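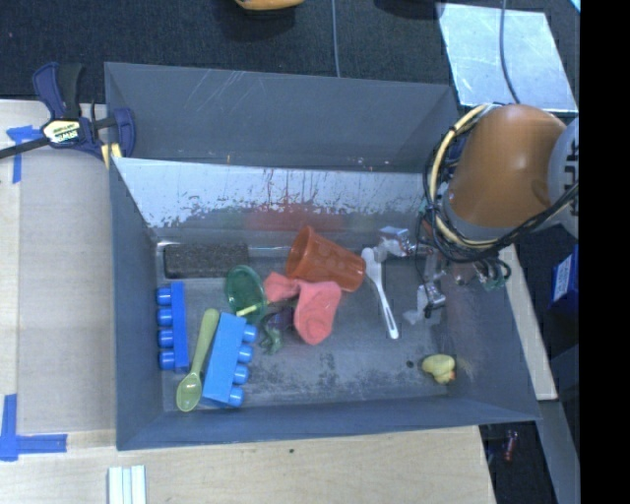 我们这份报告想谈的是旧物,更准确一点说,是一件东西在家里“不太用得着了”之后,到被送走、被转手或者被扔掉之前,那一段说长不长、说短不短的日子。选这个题目的起因很小。去年搬宿舍的时候,我和同组的Aisyah Krishnan一起整理柜子,翻出来一堆谁也说不清该归到哪里的小东西,扔了可惜,留着又占地方,最后两个人坐在地板上聊了一个晚上,聊各自家里是怎么处理这些的。她说她外婆家有一个什么都装的大抽屉,我说我家是一个铁皮饼干盒。后来做调查,几乎每一户都有这样一个地方,有的是抽屉,有的是纸箱,也有的就是一只灰色的大方箱,边上已经磨得掉了色,里面小玩具和家里的零碎用品混在一起,墨绿色的半透明椭圆碟子旁边挨着一块深棕色的粗糙方块,谁和谁都没有关系,却在一起待着。我们在报告里把这种地方统一叫作“暂放处”,这个词是组里讨论了很久才定下来的,原先还想过“杂物角”,可是有的人家并不放在角落里,于是作罢。

一、调查的范围和做法

调查地点是Wongsuwan社区,离学校坐公交车不到半小时,是一片老住宅区,楼不高,楼道里常年晾着衣服。选这里一方面是因为指导老师早年在那里住过,认得几位老邻居,另一方面是因为社区里有一家开了很久的旧货店,叫Unon,我们很想看看家里的暂放处和旧货店之间到底有没有一条路可以走通。

问卷一共发出去800份,收回来400份,回收率正好一半。坦白讲,这个数字一开始让我们有点灰心,因为投信箱的那两天下着雨,大家淋得够呛,还以为至少能收回来大半。后来指导老师安慰我们说,投信箱的问卷能回来一半已经很好了,我们才高兴起来,还去社区门口吃了一顿米粉。问卷之后,我们又从愿意留电话的人家里选了56户做入户访谈,每户聊半个小时到一个小时,遇上热情的阿姨,聊一个下午也是有的。

访谈由两个人一组去做,一个人问,一个人记。Nipon Thaweesak负责拟访谈提纲,他的提纲改了好几稿,头一稿写得太像审问,第一句就是“您家中有多少件闲置物品”,试访的那位大叔听完愣了一下,反问他是不是来收税的。改过之后,第一个问题变成了“您家里有没有一个什么都往里放的地方”,大家一听就笑,笑完就站起来带我们去看了。这个改动对整个调查帮助非常大,我们觉得值得写在这里,给以后做同类题目的同学参考。

二、东西是怎么进到暂放处的

问卷里有一道多选题,问的是“您为什么没有当时就处理掉它”。选得最多的一项是“以后也许会用到”,其次是“别人送的,不好意思扔”,再往后是“小孩玩过的,舍不得”,还有不少人在“其他”那一栏里写了字,有一位写的是“手上正忙,先放着”,我们几个看了都觉得说到了心里去。

访谈时听到的情况要细得多。有小孩的家庭,暂放处里玩具多,而且往往是不成套的玩具,积木剩几块,拼图少一片,配的小零件早就不知道去了哪里。大人的想法是,万一哪天缺的那一块找着了呢?于是一放就是好几年。一位住在三楼的奶奶告诉我们,她孙子今年都上中学了,她还留着他小时候的一把塑料勺子,逢人就拿出来给人看上面的牙印。她讲这件事的时候特别开心,我们也跟着开心,记录的同学差点忘了记。

独居的年轻人又是另一种样子。他们的暂放处一般很小,但是满得快,里面多半是网购附送的东西、换下来的数据线、搬家时拆下来的螺丝。有一位受访者说他每次搬家都会清空一次,然后在新家里用不了一年又装满了,他自己也觉得奇怪。

三、东西是怎么离开的

这部分是我们原本最想弄清楚的。按照最初的设想,旧物从家里出来有三条路:送人、卖掉、扔掉。访谈下来发现还有第四条路,就是从一个暂放处搬到另一个暂放处,比如从自己家搬到父母家。这条路走的人相当多,好几位父母辈的受访者一边打开柜子一边叹气,说里面有一半都是孩子的。

送人这条路,主要看有没有合适的对象。谁家刚添了小孩,楼上楼下的小衣服、小推车就都往那家去。社区里的住户群叫Justov,名字是早些年一位热心住户随手起的,意思已经没有人说得上来了,平时通知停水停电,也有人在里面发“免费自取”。我们征得同意后翻看了群里5月整个月的消息,发现自取的东西里,大件走得慢,小件反而走得快,一盒一盒打包好的小件走得最快。有一位住户把自己家暂放处里的东西分门别类装进信封,写上“扣子”“橡皮筋”“不知道是什么”,据她说最后一个信封也有人领走了。

卖掉这条路要曲折一些。Unon旧货店的老板很和气,我们去了三次,每次都给我们倒茶。他说店里收东西看两点,一是完整,二是能说得清楚是干什么用的。零散的小东西他一般不收,收了也要配齐了才能摆出来卖,花的工夫比赚的钱多。不过他在店门口放了一个浅筐,里面的东西随便挑,价钱看着给,放学时间总有小学生蹲在那里翻。我们问他这个筐一年能赚多少,他摆摆手说没有算过,孩子们喜欢就行。

至于扔掉,大家说起来都有一点不好意思。有的人会挑晚上扔,有的人会先放在楼道里等两天,看看有没有人要。一位阿姨说,她把东西放在垃圾桶旁边而不放进去,心里会好过很多。这种做法在访谈中提到的人不少,物业那边却很头疼,楼道堆物毕竟有消防上的问题,我们在建议部分会再说到。

四、一次小小的试验

光是问,总觉得还差一点什么,于是我们在社区活动室办了一次交换日,取名叫Idex交换日,名字是组里投票选出来的,大家喜欢它读起来干脆。预算是向系里申请的,一共1,000元,用来印海报、买标签纸和借桌椅,剩下的买了饮料。规则很简单,带几件来,就可以拿几件走,不比较贵贱。

那天来的人比我们想的多,上午场地里几乎转不开身。有意思的是,很多人带来的东西换出去了,自己却没有挑到想要的,空着手也很高兴,说本来就是来腾地方的。也有相反的情形,一位爷爷带了一只旧闹钟来,转了一圈之后又把闹钟换了回去,我们问他怎么了,他说看到它摆在别人桌上,忽然觉得还是挺好看的。这件事我们在组会上讲了好几遍,指导老师也很喜欢,建议我们一定写进来。

活动中也有办得不好的地方。标签纸买的牌子粘性太强,撕下来会留胶,有两位住户的搪瓷杯被我们贴花了,后来用风油精擦了很久才擦干净,在此再道一次歉。另外,活动室的钥匙交接没有事先讲好,开门晚了二十多分钟,让早到的几位老人家在外面站着等,这一点Aisyah在总结会上批评了我们,批评得对。

五、讨论与建议

做完这些,我们对暂放处的看法和刚开始时不大一样。刚开始我们多少带着一点“帮大家清理”的心思,觉得闲置就是浪费。可是听了这么多人讲自己的东西,会慢慢觉得,有一个可以不必马上做决定的地方,对一个家来说是有用处的。当然,用处也有限度,东西多到连主人都不知道里面有什么,那就谈不上“以后会用到”了。访谈中有好几户是陪我们看的时候才发现自己买过两把一样的开瓶器。

我们给社区提了几条建议。交换日可以每季度办一次,由住户轮流牵头,规模小一点也没有关系。楼道里“放两天看看”的习惯,与其贴告示禁止,不如在一楼门厅划出一块固定的地方,配一个架子,写明存放的期限,到期由保洁统一处理。旧货店老板表示愿意每个月来挑一次,这一条我们已经帮双方牵了线,具体怎么安排还在谈。

不足的地方也要交代。收回来的问卷里,年纪大的住户比例偏高,租房的住户偏低,所以上面关于年轻人的那些说法主要来自访谈,不能当作整个社区的情况来看。另外,我们没有称过重量,也没有估过价钱,有老师在中期答辩时问到这些旧物加起来值多少,我们答不上来,以后有机会想补做。

最后要谢谢Wongsuwan社区每一位开门让我们进去的住户,谢谢旧货店的茶。问卷原稿、访谈提纲和编码表都附在后面,其中附录二的第4题有一处错字,“闲置”印成了“闲至”,发出去之后才看到,没有来得及改。

2022年3月3日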